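栏目：劳动与技术 ＞ 实地研究 ＞ 服务业自动化

4 研究结果：整理工作怎样改变

4.1 工作场所和材料

本节使用的材料来自Plinari公司的一个业务部门。这个部门为出租办公室和短期公寓提供桌面整理服务：客人离开以后，工作人员把桌上的物品分开，餐具送去清洗，灯具和纸巾盒放回规定的位置，客人忘记的东西登记并保管。引进双臂机器人以前，这些工作全部由整理员用手完成。现在一部分桌子先由机器人处理，整理员在旁边准备、观看和补做。公司内部把这套工作方式叫作Helby，员工在谈话中也常常用这个名字来指机器人本身。为了避免混乱，本文中Helby只指工作方式，机器一律写作“机器人”。

我们在这个部门访谈了20名员工，每次访谈40分钟，地点是休息室或者仓库旁边的小会议室。被访者包括整理员、班长和负责设备的技术员。我们也读了部门保存的2000条任务记录。每条记录对应一次机器人任务，写有任务名称、结束方式和工作人员的备注。备注没有固定格式，有的只有一个字，有的是很长的一段话。第3节已经说明编码的方法，本节只报告和劳动者有关的部分。访谈中的引语由作者整理，去掉了重复的词，意思没有改变。

4.2 从“收拾”到“摆放”

第一个变化发生在任务开始以前。过去整理员走进房间就可以动手，桌子是什么样子，就从什么样子开始。一位工作多年的整理员说，她习惯先拿最大的东西，“桌子一空，心里也就清楚了”。她没有学过这个顺序，也没有教过别人，每个人的顺序都有一点不同。

在Helby的方式下，动手以前多了一个步骤，员工叫它“看桌”。看桌的人要判断桌上的物品是否适合机器人处理。杯子里还有液体时，要先倒掉；纸袋倒下来挡住了后面的东西，要先扶起来；很薄的纸张和收据要先拿走。看桌不写在原来的岗位说明里，后来才由班长加进去，用铅笔写在打印好的表格旁边。我们收集的几份表格上，铅笔字的内容并不一样。

有些员工认为看桌很轻松，几乎算不上工作。另一些员工的感觉相反。一位整理员这样解释：“以前我收拾桌子，现在我替它想，它会在哪里有困难。”她说的“想”在工时表上没有位置。工时表从机器人开始移动的时候计算任务，看桌的时间放在“其他”一栏，和换拖把、等电梯在一起。技术员在访谈中承认这个划分不太合理，但是他们说表格由总部设计，部门不能修改。

看桌还带来一个小的矛盾。如果看桌的人做得很仔细，留给机器人的工作就很少，记录上显示任务很顺利；如果看桌的人做得比较少，机器人遇到的困难就多，记录上会出现更多的中断。因此，任务记录中的顺利程度一部分来自机器，一部分来自人事先的劳动。我们在分析2000条记录时不能把两者分开，这是本研究的一个限制。有三条备注明确写了“已经替它放好了”，其余的记录里，这种劳动没有留下文字。

4.3 手的知识变成话的知识

第二个变化和技能有关。整理桌面看起来简单，可是其中有许多知识在手上。拿一个带盖的塑料杯，有经验的人不会捏盖子，也不会用很大的力，手指在碰到杯身时自然就调整了。被访者很少能够说出自己怎样调整。机器人引进以后，技术员需要知道这些事情，于是常常来问整理员：应该从哪一边拿？先碰哪里？什么时候算拿稳？

几位整理员对这种提问有好感。其中一位说，她在这个行业很久，第一次有人问她为什么这样做。她后来自己准备了一个小本子，把各种杯子和碗的拿法记下来，休息的时候和同事讨论。本子里把杯子分成“硬身”“软身”和“会骗人的”，最后一类指看起来很硬、一捏就变形的杯子。技术员后来在任务备注中也开始使用“会骗人”这个说法。部门里出现了一种共同的语言，它不完全属于技术，也不完全属于原来的整理工作。

也有人觉得不舒服。一位年纪较大的整理员说，问的人得到答案以后就走了，答案放到哪里、起了什么作用，她不知道。她并不要求报酬，但是希望有人回来告诉她结果。我们询问了班长，班长说没有这样的程序。到我们离开的时候，情况仍然是这样。

值得注意的是，把手的知识说出来，有时也会改变手的动作。有两名员工谈到，自从开始向别人解释怎样拿碗，她们自己拿碗时反而会停一下。其中一人觉得这是好事，她摔坏的东西可能比以前少。另一人不喜欢这种停顿，说它让她想起刚入职的时候。

4.4 观看作为一种劳动

第三个变化是观看的时间增加了。机器人动作时，需要有人在场，随时准备让它停下。公司的规定只要求“在能够看到桌面的地方”，没有说明站着还是坐着，也没有说明可不可以同时做别的事情。不同的班组由此形成了不同的习惯。早班的人大多站在桌子的另一侧，晚班的人喜欢坐在门边，把要登记的物品放在膝盖上整理。

观看的难处在于它不均匀。很长的时间里什么也不需要做，然后在很短的时间里必须判断。图3显示的就是这样的时刻。机器人的手已经到了杯子旁边，手指正在合拢，但仅仅从这一刻的样子，看的人还不能确定杯子会被拿起来还是被推倒。整理员把这一段叫作“屏住的时候”。一位员工说，她在这几秒里身体会向前倾，有时自己的手也跟着张开。
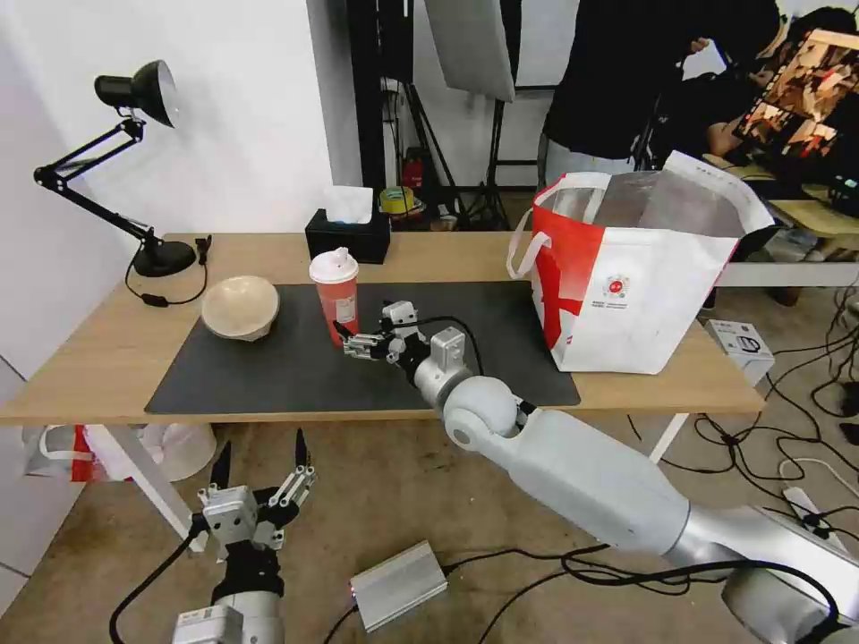
图3 桌面整理任务。机器人右手悬在深灰色桌垫上方，手指向红色带盖塑料杯的侧面合拢；桌上另有碗、台灯、纸巾盒和购物袋。

图3中的桌面也说明了为什么员工认为物品的种类比数量更重要。碗是斜着放的，纸巾从盒口露出来，购物袋的口是打开的，两个提手向上立着，台灯的电线从桌边垂下去。对人来说，这些区别几乎不需要考虑。对于看桌的人，每一样都是一个问题：碗要不要先放平，提手会不会挂住手指，电线应该不应该先收起来。不同员工对这张桌子给出了不同的回答。早班的一位整理员会先把电线收好，其他东西不动。晚班的一位整理员认为电线没有关系，她担心的是袋子，她说软的东西“没有一个固定的形状可以相信”。

两种回答都没有被写成规定。技术员希望有统一的做法，这样记录更容易比较。班长则倾向于让每个人保留自己的判断，她的理由是房间之间差别很大，统一的做法很快就会变成很长的清单，没有人愿意读。我们认为这个分歧反映了两种对“好的工作”的理解，一种重视可以比较，一种重视适合当时的情况。在访谈进行的那段时间，两种理解同时存在，由当天当班的人来决定用哪一种。

观看还涉及地面。整理员过去主要注意桌面，现在她们要同时注意脚下的电缆、电源和插线板。图3的地面上有几条缠在一起的黑色电缆，一侧还有白色的插线板。一名员工说，她买了底更厚的鞋，费用由自己承担。另一名员工改变了推车的路线，从房间的后面绕过去。这些调整很小，在公司的材料中没有提到，但是在20次访谈里，谈到脚下的人比谈到失去工作的人还要多。这个结果我们事先没有想到，访谈提纲里也没有关于地面的问题。

4.5 责任和报酬

关于报酬，部门在七月增加了一项每月900元的设备津贴，发给参加Helby的整理员。多数被访者对数额没有意见，对名称有意见。“设备津贴”听起来像是为机器付的钱。有一位员工建议叫“判断津贴”，同事们笑了，但她是认真的。她的意思是，机器人停下来以后，桌子应该怎么办，由她来决定，而做决定比搬东西更累。

责任的问题比报酬更不清楚。客人的物品损坏时，原来的登记表只有“整理员”一栏可以签字。现在机器人碰坏了东西，签字的仍然是在场的整理员。技术员说明，签字只表示“看到”，不表示“造成”。可是表格上没有写这句话，新来的员工不一定知道。有一位整理员每次签字时都在名字后面加一个“看”字，放在括号里。她的做法后来被同一班的两个人采用。总部的人事部门曾经打电话询问这个字是什么意思，班长作了解释，此后没有再来电话。

在类似的情况中，Mfinanga仓库的员工采用了另一种办法。那里的机器人只处理空的容器，损坏的登记由技术员负责，整理员不签字。我们在该仓库只做了短期观察，没有访谈，所以不能比较两处员工的感受。从表格本身来看，Mfinanga的办法使责任更清楚，但是也使整理员离机器人更远。他们不能让机器停下，必须叫技术员过来。Plinari的整理员听我们介绍这种办法以后，反应不一致。有人很羡慕，有人说如果不能自己按停，她宁可不站在那里。

4.6 谁在补做

机器人中断以后，剩下的工作叫“补做”。补做的内容常常很零碎：一只没有放回去的碗，一个推到桌子中间的盒子，一盏方向不对的台灯。员工普遍反映，补做比从头做更容易疲劳。从头做有自己的节奏，补做要先弄明白别人做到了哪里，这里的“别人”是一台机器，不能回答问题。有的员工会把桌子恢复成自己熟悉的中间状态，再继续往下做，虽然这样多花了一些动作。

任务记录里补做只有“有”和“无”两种选择。我们把选择“有”的备注重新读了一遍，发现其中一部分描述了相当多的工作，例如擦干桌垫、重新折好购物袋、到床下找滚落的杯盖。另一部分只是把一样东西向左移动一点。两者在统计上相同。部门正在试用一种新的登记软件Flurnimance，它允许员工用语音说明补做的内容。被访者中用过的人说，对着手机讲话很方便，但是在客人还没有离开走廊的时候，她们不愿意出声，于是又回到只选“有”的做法。

分配补做的方式也在变化。开始时由看桌的人补做，理由是她最了解这张桌子。后来人手不够，补做改由最近的人来完成。一位晚班整理员对此不满意，她说自己看的桌子，应该由自己做完，交给别人像是“信写到一半，让别人签名”。早班没有人提出这个意见，她们的房间都在同一层，交接只需要走几步路，晚班的房间分布在三层楼。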